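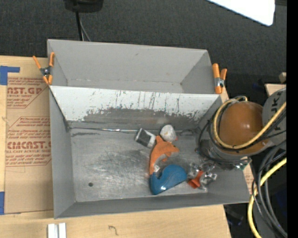 Ich suche ein Verfahren, um Abrieb auf grauen Kunststoffbehältern so weit zu beurteilen, dass ich zwischen »weiterverwenden« und »aussortieren« unterscheiden kann. Die Behälter laufen bei uns im Umlauf zwischen Kommissionierung und Montage, Inhalt meist Stanzteile mit Grat. Typisches Schadensbild: oben an der schrägen Wand feine senkrechte Kratzer auf noch glänzender Fläche, in der unteren Hälfte eine breite dunklere Verschleißzone mit ausgefranstem oberem Rand. Werkstoff laut Lieferschein PP-Copolymer, Lieferant Ikmont. Wandstärke neu habe ich nicht, Datenblatt fehlt. Hat jemand ein Kriterium, das ohne Labor auskommt?

**— o_isah**

---

**d.howells** schrieb:

Optik allein taugt nicht als Kriterium. Eine dunkle Zone kann Materialabtrag sein, genauso gut aber metallischer Abrieb, der in die aufgeraute Oberfläche eingebettet ist. Erst mit Isopropanol und Vlies reinigen, dann Ultraschall-Wandstärke an der dunklen Stelle und direkt darüber. Die Differenz zählt, den Neuwert brauchst du dafür nicht.

---

**Suleiman Abubakar** schrieb:

> Die Differenz zählt, den Neuwert brauchst du dafür nicht.

Widerspruch. Spritzgussbehälter haben je nach Werkzeug über die Höhe keine konstante Wandstärke, allein durch die Entformungsschräge. Wenn du oben und unten vergleichst, misst du womöglich die Konstruktion mit. Vergleichsmessung auf gleicher Höhe an einer unbelasteten Wand, dann passt es.

---

**d.howells** schrieb:

Stimmt, gleiche Höhe ist besser. Setzt aber voraus, dass es eine unbelastete Wand gibt. Bei Schüttgut ist meist der ganze untere Bereich betroffen.

---

**o_isah** schrieb:

Gereinigt: ein Teil der Verfärbung ist ab, der Rest bleibt. Ultraschallgerät ist ein Tellik, kalibriert auf Stahl. Kann ich das auf PP umstellen?

---

**amarachi_o** schrieb:

Schallgeschwindigkeit am Referenzstück einstellen, nicht aus der Tabelle übernehmen. Stück aus einem Ausschussbehälter sägen, mit Messschieber messen, Gerät darauf abgleichen. Koppelmittel nicht vergessen, auf rauer Fläche sonst kein stabiles Echo.

Zum Kriterium: Bei uns im Werk Cumero gilt 8 % Verlust gegenüber der Referenzwand als Grenze. Interner Wert, keine Norm. Bestand 465 Stück, im letzten November 19 davon ausgesondert.

---

**Suleiman Abubakar** schrieb:

8 % halte ich für willkürlich. Beim Stapeln tragen Rand und Ecken, die Wandmitte ist zweitrangig. Ich würde zuerst den Rand auf Weißbruch prüfen und die Fläche nur dann messen, wenn Partikel im Produkt ein Thema sind.

---

**amarachi_o** schrieb:

Partikel sind bei uns genau das Thema, daher die Grenze. Für reine Lagerung würde ich sie auch nicht ansetzen.

---

**o_isah** schrieb:

Partikel sind bei mir nachrangig, die Teile gehen danach durch die Waschanlage. Dann also Rand zuerst. Einlegematten wären die Alternative, Fashola bietet welche ab 1.000 Stück an, für uns zu viel.

---

**d.howells** schrieb:

Matten wandern und sammeln Späne darunter. Würde ich lassen. Welche Fallhöhe habt ihr beim Befüllen?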